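Learning the birds by ear, month whatever-this-is

I got the phoebe! By myself, with no app and no one standing next to me, in the parking lot behind the library in Plemholm with a bag of returns under one arm. It was up on the wire by the book drop saying its own name in that scratchy, slightly put-out voice, and I stood there grinning at it until somebody in a minivan needed the space I was in.

For anyone new (hi, there seem to be a few of you since the soup post), I decided last winter that I was going to learn the birds around my house by sound. I've been a casual looker-at-birds most of my adult life. I had the binoculars, I had the field guide with the cracked spine, and I could tell you a nuthatch from a chickadee if it held still. But my eyes are not great and getting less great, and most of what's going on out there is going on behind leaves. I'd hear this huge racket every spring morning and think "oh, nice, birds," the way you'd hear people talking in a language you don't speak and think "oh, nice, talking."

So in March I started getting up early. Properly early, while it's still dark enough that you have to feel for the step. The first bird going is nearly always a robin, and if you've only ever heard robins in the middle of the day you have no idea what they can do at that hour. They go on and on. It's a rolling, up-and-down, cheerful sort of phrase, and once two or three of them are at it across the back yards it's hard to pick out anything else. For the first couple of weeks that was my entire list. Robin, robin, possibly a robin, car door.

Then the cardinal came loose from the rest of it. I really don't know how else to put it. One morning it was all one noise and the next there was this clear sliding whistle sitting on top of it like a spoon on a plate, and I've never been able to un-hear it. That's the part I can't get over. You don't learn these gradually, or I don't. I hear a thing forty different ways and can't hold on to it, and then one day it has a name, and it has always had that name.

I should say something about the routine, because a couple of you asked. I get up, I put on whatever is on the chair, I make a coffee, and I go out and sit on the back step for as long as the coffee lasts. I don't bring my phone. I bring a pencil and one of those reporter's notebooks that flip over the top, and I write down what I hear in any spelling that comes to me. Some of the early pages are pretty unhinged. "Squeaky gate x a lot." "Tiny sewing machine." "Somebody dropping a ping pong ball, faster and faster." (Field sparrow! I was so proud when I finally matched that one up.)
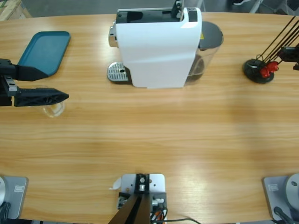

Then at lunch or after work I go through the scribbles with recordings and try to match them. I limit myself to three at a time. I used to try to do the whole morning's worth and they'd all turn to porridge in my head, and by the tenth warbler I couldn't have told you what a crow sounded like. Three is good. Three I can walk around with for the rest of the day.

The person who got me on to the limit is Thitima Meesuk, who leads the spring walks out at Jandcombe and who has the best ears of any human being I've met. Jandcombe is the old mill pond property north of town, if you don't know it. You park by the dam and there's a loop that goes through wet woods, along the edge of a hayfield and back around the water, so you get a bit of everything. On my first walk with her I was hopeless. She'd stop, tilt her head, say "titmouse, titmouse, creeper," and I'd be nodding away having heard absolutely nothing that sounded like a creeper. I asked her afterward how long it took her. She said she still has to start over every spring, that the first wood thrush of the year always makes her stop and think for a second, and that I should quit trying to drink the whole pond.

I went back and did the loop again on my own the next weekend and got nine species by ear before I was back at the car. Nine! I know that's nothing to some of you. I bought myself a cinnamon roll over it.

What helps, for me (and I've tried plenty that didn't):

The little phrases people make up for songs only work if they're yours. Every book will tell you the white-throated sparrow says something about Canada or Peabody, and fine, I can make it fit. But it went into my head for good when I noticed that it sounds like my sister whistling for her dog when she isn't sure the dog is listening. Two long wavering notes and then a hopeful bit. I'll have that one until I die.

Rhythm first, then pitch. I spent ages trying to remember how high things were and I'm just no good at it, I was asked to mouth the words in fifth grade chorus. But I can remember a beat. Chipping sparrow is a dry even rattle. Junco is so close to it that I still mix them up, except the junco is a touch more musical, a little ring in it. Carolina wren comes in bouncing threes and is louder than anything that size has a right to be.

Go see the bird whenever you can. Chase it down. If I hear something I don't know and I can get over there and watch its beak move, I remember it maybe ten times better than if I look it up later. This has led to me standing in several neighbors' driveways in a bathrobe. They've been very nice about it.

And have one spot. I love the Jandcombe loop and I had a glorious weekend up in Brarnivholm in my cousin's cabin where I heard a hermit thrush at dusk and had to sit down on a log. But the back step is where I learn. It's the same maple, the same hedge, the same wire, and most of the same birds, so when something new shows up it sticks out like a trumpet.
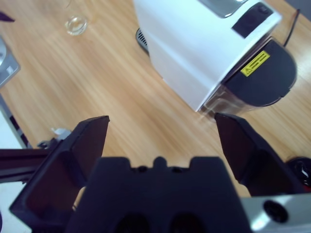 The capsule coffee machine, top right.

The notebook is up to 36 species now. I went through last night with a green pen and put a star by the ones I'd bet money on and a question mark by the ones I'd only bet somebody else's money on. The stars are winning. The woodpeckers are nearly all question marks, and I'm at peace with that for this year. The downy has that whinny that falls down the stairs at the end, I've got that much, but the drumming all sounds like drumming.

Something I wasn't expecting was how much it would change the rest of the day. I'm walking across the bank parking lot thinking about insurance and there's a killdeer going overhead, and suddenly I'm thinking about a killdeer. I was on the phone with my mother and had to ask her to hold the phone to her window (song sparrow, clear as anything, and she's been listening to it for years thinking it was a wren). She's started leaving me voicemails that are just birds. Some of them are mostly her refrigerator, but there was a really lovely catbird last week with a lot of mewing in it, and I've saved it.

We had the end-of-walk lunch at Kaewsai again after the last outing, a big loud table of us, and everybody was doing impressions. If you've never heard a retired dentist do a red-winged blackbird over a plate of basil noodles, I recommend it highly. Thitima does a barred owl that turned heads at the next table. I did my field sparrow and got a small round of applause, which I'll be mentioning for some time. There was a good long argument too about whether mockingbirds count as one bird or as cheating. I'm on the side of cheating. I lost an entire morning to one in April, writing down what I thought was the greatest run of species in the history of my yard, and it was all one guy on the chimney.

The walks run until it gets too hot and buggy, and they're free, you just show up at the dam in shoes you don't mind getting wet. The loop takes an hour at a normal walking pace and more like forever at ours. If you're going to try it on your own first, I'd say pick the first loud thing outside your window and stay with it until you're sure. It'll probably be a robin. Robins are great! You'll need the robin anyway, so you can subtract it from everything else.

I did try making my own recordings, by the way, since somebody in the comments suggested it. I've got roughly 60 of them now and I'd say most are wind. There's one that I play for people, though, from the foggy morning when the wood thrush came through. He was only here the one time, way back in the trees past the end of the street, doing that thing where it sounds like two flutes having a private conversation. You can hear him, then you can hear me say "oh" and knock something over, and then you can hear him again.

Next up is warblers, and I'm scared of them. They're all high and fast and up at the top of the oaks, and half of them have more than one song, which seems unfair. I've picked my three to start: yellow, yellowthroat and ovenbird. The ovenbird I may already have. Something out by the hayfield was shouting the same two syllables louder and louder at me and I've got it down in the notebook as "angry teacher," question mark. If any of you have a trick for telling a yellow from a chestnut-sided, please put it in the comments, I'll take anything you've got.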